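**Tue 10 April** - teleop bench, acrylic pick-up task

Writing this up while the coffee is still warm, because last time I left it until the evening and ended up with half a page that even I couldn't read. Stavros, if you're picking this up for the late shift, the settings are further down and the nagging is at the end.

So the job, for anyone who has wandered in from the Indeck side: Vendside want the arm to handle clear acrylic parts without anyone building a fixture for each one. We are teaching it by remote control. One of us drives the leader arm, the follower copies, and Memer (our logger, which is still called that no matter how many times I ask for a proper name) saves the joint positions, the finger opening and the camera streams. After that it's training, and then we find out how good our habits were.

I started the morning with the follower set to copy my hand one to one, which felt lovely for big moves and awful for the last little bit. Every small wobble in my wrist came straight through to the fingertips. I turned the motion scale down for the approach and left it at full for the travel, with the foot pedal switching between the two. It took me a while to stop stamping on the pedal at the wrong moment (my foot seems to think it's driving a car), but the logs are much smoother for it. I'd like us all to use the pedal from now on, even the people who are good enough not to need it. You know who you are.

The other change is the grip. The old script closed the fingers to a fixed width, and I've swapped that for the trigger, so that the operator squeezes and the recording keeps the squeeze. A bit more tiring on the index finger, but we get the real closing motion in the data and the policy has something to learn from.

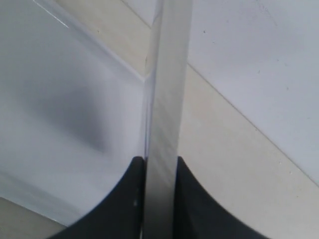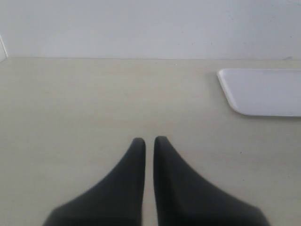 Depth is the thing I keep coming back to with this material, and I spent a good part of the day on it. When I drive from the wrist view alone I'm forever guessing how far down the fingers are, and with clear stock there's so little to guess from. In the close view with the clear strip between the fingertips, what I really steer by is the bright line up its left side and the softer gray one on the right, and the faces themselves are hardly any help. The black fingers at least give me a hard edge to compare with. I've been telling myself to look for the two lines first and only then come in with the fingers, and it does slow me down in a good way. I tried the same approach with my eyes on the bench instead of the screen and found it far easier, which is a worry! If I use information the policy never gets, the demonstration is a bit of a cheat. So: screen only, please, for anything that goes into the training set. Practice runs can be done however you like.

Sotiris Kontogiannis came by before lunch and we had a long, friendly argument about pauses. I like to stop for a moment above the part before closing, to settle my hand. He says a policy trained on that will learn to sit there and dither, and he has been burned by it before on the Pappas job, where the arm would hover over a part as if it were making up its mind about dinner. My feeling is that a short pause is fine if it's always in the same place and always ends the same way. We settled on a compromise: no full stops, just a slow steady approach with the scale turned down, and if you do lose your nerve, throw the episode out and go again. I didn't love that when we agreed on it, but by the middle of the afternoon I'd come round.

Where the recordings stand:

- Memer shows 424 episodes kept for this task, all operators together
- 47 of mine are marked for review, mostly from before I turned the scale down
- 7 have the wrist stream out of step with the joint data and should not be used until someone has looked at the timestamps
- the seed for the next training run is 3468, so please keep it the same and let's have a fair comparison for once

On the timestamps, my guess is that the logger opens the camera stream before the arm has finished its handshake, and on a slow start the two never line up. I restarted everything in the other order and haven't had a bad one since, but that's a single afternoon and I wouldn't bet my lunch on it. Worth a proper look at the startup script. I've left a comment in there with a lot of question marks.

A small thing about resets. I caught myself putting the part back in very nearly the same spot after each go, turned the same way, like laying a place at the table. That makes for tidy recordings and a policy that only knows one spot. From the middle of the day I made myself turn it and shift it every time, and I started the arm from a different pose too, sometimes off to the side, sometimes a good way back. It felt clumsy and my early tries were pretty poor. I kept the ones where I'd missed a little and then corrected smoothly, as those recoveries are worth having, and dropped the ones where I'd just flailed.

Also tried teaching by hand for an hour, with the follower in its slack mode and my palm around the wrist joint. Very pleasant, and you do feel the contact in a way you don't through the leader. Trouble is my fingers keep getting into the camera view, and the arm's own weight pulls the path down if I relax. I wouldn't mix those recordings with the others. They're in their own folder, labeled "hand", and we can decide about them when the first model is trained.

For Stavros tonight:

1. Logger order: arm first, then camera. Wait for the green light on both.
2. Pedal down for the approach, every episode.
3. Wipe the leader grip when you finish, it gets slippery and I'm the one who finds out in the morning.
4. If the trigger feels loose, there's a spare spring in the top drawer. Don't tighten the screw any further, it's at its limit.

I'll go through my review pile tomorrow with fresh eyes and start the training run after that, if the timestamps check out.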